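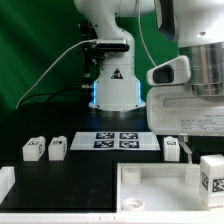
Perguntas frequentes sobre caldo de legumes caseiro

Preciso mesmo fazer caldo em casa?
Precisar, não precisa. Passei anos ouvindo que quem usa água no risoto não sabe cozinhar e resolvi testar. Em risoto e em sopa de cebola a diferença aparece. Em feijão, molho de tomate com alho ou qualquer coisa que leve linguiça, servi as duas versões na mesma noite e ninguém à mesa acertou qual era qual.

Posso usar cascas e talos que iam para o lixo?
Pode, mas desconfio muito do famoso saquinho de sobras no congelador. Casca de cenoura limpa, folha de alho-poró e talo de salsinha funcionam. Casca de batata turva tudo. Brócolis, repolho e couve-flor deixam um cheiro que passa para a cortina. Se a sobra já estava triste na gaveta, o caldo vai ficar triste também.

Qual é a proporção?
Para dois litros de água uso duas cebolas, duas cenouras, dois talos de salsão, um punhado de talos de salsinha, uma folha de louro e 200 g de cogumelos-de-paris. Os cogumelos são a parte cara e a única de que não abro mão.

Quanto tempo no fogo?
Quarenta e cinco minutos, fogo baixo. O Keith Crabtree, que me escreve sempre que publico alguma coisa, jura que três horas dão mais profundidade. Fiz as três horas dele em fevereiro. Ficou com gosto de cenoura de marmita. Osso pede tempo, legume não.

Vale a pena dourar os legumes antes?
Vale se a ideia for um caldo escuro, para molho ou sopa de cebola. Para canja de legumes ou risoto claro eu pulo essa etapa. Dourar de verdade leva uns quinze minutos, e não os três que as receitas prometem.

E o sal?
Nenhum. Caldo salgado que depois reduz na panela vira água do mar. Tempere o prato pronto.

O caldo caseiro "desintoxica"?
Não vou responder a isso com seriedade. É água com gosto de cebola, e boa. Quem quiser vender suco detox que procure outro endereço.

O cubinho é tão ruim assim?
É salgado e tem gosto de cubinho. Uso meio quando estou com pressa e não peço desculpas. Só não acredito nas versões "gourmet" que custam o triplo: leia a lista de ingredientes das duas caixas e veja se o sal não vem primeiro em ambas.

Como guardar?
Na geladeira, três dias em pote fechado. No congelador, até três meses. Esfrie logo, com a panela dentro de uma bacia de água e gelo, e deixe dois dedos livres no pote. Forminha de gelo é simpática, mas rende pouco: para um risoto de quatro pessoas a gente passa a noite desenformando cubo.

A Maritza Huaranga perguntou se dá para trocar o salsão.
Dá. Funcho fica bom, mais adocicado. Sem nenhum dos dois, aumente a salsinha. Só não troque por pimentão, que toma conta de tudo.

Meu caldo ficou amargo. Tem conserto?
Quase nunca. Os suspeitos são louro demais, alho queimado ou folha de salsão em excesso. Uma batata dentro da panela não "puxa" o amargor, já tentei duas vezes. Dilua e use no feijão.

Panela de pressão serve?
Serve, 21 minutos depois de pegar pressão. Sai um pouco mais turvo, com o mesmo gosto. Coe em pano fino se isso incomodar. A mim não incomoda.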